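Chamado de manutenção - Copa do 6.º piso, edifício Lurnley
Assunto: disparo do disjuntor da bancada e gaveta de bambu fora das corredices
Estado: em observação
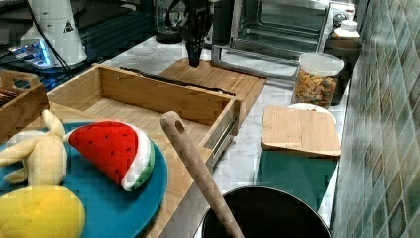
Abertura do chamado

Comunica-se que o circuito das tomadas da bancada da copa desarma quando o forno elétrico de bancada é utilizado em simultâneo com outro aparelho. A ocorrência repetiu-se em dias diferentes, sempre no período do almoço. A iluminação e o frigorífico não são afetados.

Solicita-se, no mesmo chamado, a verificação da gaveta de bambu, que deixou de fechar até ao fim e prende a meio do curso. A gaveta encontra-se sobre a bancada de mármore, à espera de intervenção. Os utensílios que continha foram guardados no armário superior.

Prioridade atribuída: média.

Triagem

Pedido recebido e encaminhado à equipa de instalações. Foram solicitados ao serviço requerente os seguintes elementos:

- aparelhos ligados no momento do desarme;
- tomada utilizada por cada aparelho;
- existência de extensões ou fichas múltiplas;
- data da última intervenção na gaveta.

Resposta do serviço requerente

O forno está ligado à tomada do canto, junto à parede de azulejo verde. O segundo aparelho é o jarro elétrico, ligado à mesma tomada por meio de uma ficha tripla. Com o forno ligado isoladamente, o disjuntor não desarma. Quanto à gaveta, a última intervenção foi feita em março, quando a Dralletti substituiu as corrediças metálicas de todo o móvel inferior.

Primeira intervenção - circuito da bancada

Foi retirada a ficha tripla. O forno ficou ligado diretamente à tomada do canto e funcionou 32 minutos na potência máxima, com a grelha colocada e a porta fechada, sem desarme. Seguidamente ligou-se o jarro elétrico à segunda tomada da bancada, com o forno em funcionamento. O disjuntor desarmou ao fim de poucos minutos.

Conclui-se que as duas tomadas pertencem ao mesmo circuito e que a carga conjunta excede a capacidade deste. Não foram encontrados sinais de aquecimento nos bornes nem defeito de isolamento no forno. A ficha tripla apresentava um contacto escurecido e foi inutilizada.

Medida provisória: o forno e o jarro elétrico não devem funcionar ao mesmo tempo. Foi afixado aviso na porta do armário superior.

Medida definitiva proposta: circuito dedicado para a tomada do canto. O orçamento foi pedido à Negash, empresa responsável pelo quadro elétrico do edifício.

Segunda intervenção - gaveta

Verificada a corrediça direita, montada na face exterior da gaveta. O parafuso traseiro estava saliente e roçava no perfil fixo do móvel. Na corrediça esquerda não se detetou anomalia. O fundo ripado estava íntegro, com migalhas acumuladas entre as ripas, e foi limpo com escova seca. Não se aplicou água nem detergente, por recomendação do fornecedor do móvel, a Prolteditz.

O parafuso foi substituído por outro de cabeça embutida. Na reposição, a gaveta correu até ao fim, mas voltou a prender depois de carregada com os talheres e as travessas. Medido o vão do móvel, apurou-se que tem 600 mm à frente e ligeiramente menos atrás. O perfil fixo direito foi desapertado, alinhado e novamente fixado. Repetido o ensaio com a gaveta carregada: fechou sem esforço.

Observações sobre a arrumação da bancada

O espaço em frente ao forno deve ficar livre durante a utilização. Os recipientes de plástico, incluindo o frasco de tampa branca, devem ser afastados do aparelho, conservando-se uma distância mínima de 100 mm em relação à porta e às faces laterais. O mesmo se aplica às tábuas de corte de bambu. Os caixotes de madeira não devem ser encostados às tomadas.

Comentário do serviço requerente

Confirma-se que a gaveta está a funcionar. Pergunta-se se o forno pode passar para o outro extremo da bancada até à execução do circuito novo.

Resposta da equipa de instalações

A mudança não traz vantagem, pois todas as tomadas da bancada são alimentadas pela mesma linha. Mantém-se a medida provisória.

Atualização de quinta-feira, 29 de outubro

Orçamento da Negash recebido e remetido para aprovação. Parte do chamado relativa à gaveta: encerrada. Parte relativa ao circuito: pendente de adjudicação. Qualquer novo desarme com um único aparelho ligado deve ser comunicado neste mesmo chamado, com indicação da hora e da tomada.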